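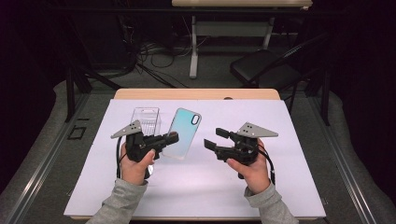 1/ Phone case day at Skov

Started the phone case set this morning. One case, one clear plastic box, one gripper in each hand. The task as written on the sheet: pick up the case, put it in the box, let go, bring both hands back to the start. That is all it says, and it took us most of a week to agree on it.

2/ Where this fits

The set is part of Romard, which is our name for the two-handed packing tasks. We collect by hand, with a person holding the grippers and doing the task at normal speed. The model trains on what the grippers did and what the cameras saw. We have 3830 examples in Romard as of last night, and very few of them involve anything thin and flat.

3/ Why flat things are slow

A block or a cup gives you sides to grab. A phone case lying on a table gives you a low edge and not much else. With fingers you would slide a nail under it. With two jaws you come in from the side, close on the long edges, and lift straight up. If you come in a little high you close on air. If you come in low the jaw tips drag on the board.

4/ Both hands

We went back and forth on whether the second hand should do anything before the lift. Right now the rule is that one gripper takes the case and the other steadies the box. Either hand may do either job, but you have to decide before you start and stick with it. Switching halfway gives you an example that is hard to label and harder to learn from.

5/ The board

The white board goes over the wooden table for every set now. We used to work right on the wood. Examples from before the change are kept in a separate folder and we haven't decided whether to mix them in. My vote is yes, in small amounts. The other view is that the lighting was different too and we would be mixing two changes at once.

6/ See-through things

Today's case is translucent, blue going into pale pink, and the color shifts as you move your head over it. The box is clear. So both objects are the kind a camera has trouble with. That was on purpose. Cleltance, who we do this work for, asked for more clear and shiny items after their November tests, where the model did fine with cardboard and kept missing the plastic.

7/ Starting positions

Before each take the case gets moved. Sometimes the camera cutout is at the top, sometimes at the bottom, sometimes the case is turned on a slant. The box moves too, but less. If you leave it to people they put the case in the same comfortable spot every time without noticing, so we use a printed list of positions and work down it. It is dull and it helps.

8/ What gets thrown out

Takes where the case is dropped and picked up again are kept, but tagged. Takes where someone nudges it into place with a knuckle are thrown out. Same for any take where a sleeve drags across the case, or where the hands stop for a long time in the middle. We lost 2 takes before lunch to a cable that caught on the table edge. Cables now get checked at the start of each take, along with the triggers.

9/ On the triggers

You can close the jaws partway and hold them there. New people squeeze all the way, every time, and a soft case bends when you do that. We ask for the lightest squeeze that still lifts it. You get the feel for it after an hour or so, and your thumbs are tired by then.

10/ Numbers for the morning

91 takes kept. That is lower than I wanted, and most of the lost time was in resetting between takes. Someone asked last week why we don't just record faster. The doing part is a few seconds. Putting everything back, checking the list and starting the next one is what eats the day.

11/ Checking

Every kept take gets watched once by a person who didn't record it. They mark the moment of first contact, the lift, and the release. With clear plastic the first contact is hard to see on video, so for this set we are using the jaw position as the main signal and the video as backup. If the two disagree by a lot, the take goes in a pile for a second look.

12/ A change to the sheet

The line "place in box" now reads "place in box, any way up." Two people had read it as cutout facing up and one had not. The earlier takes are fine under the new wording, so nothing had to be redone. I have updated the copy in the Trorkgate folder. If you printed the old one, please recycle it.

13/ Next

We have 3 more cases to get through in this set. After that the plan is lids, meaning the same kind of box, with the closing step added at the end. I expect lids to be slow. I'll post the task sheet when it's settled, and the list of starting positions with it, for the people who asked.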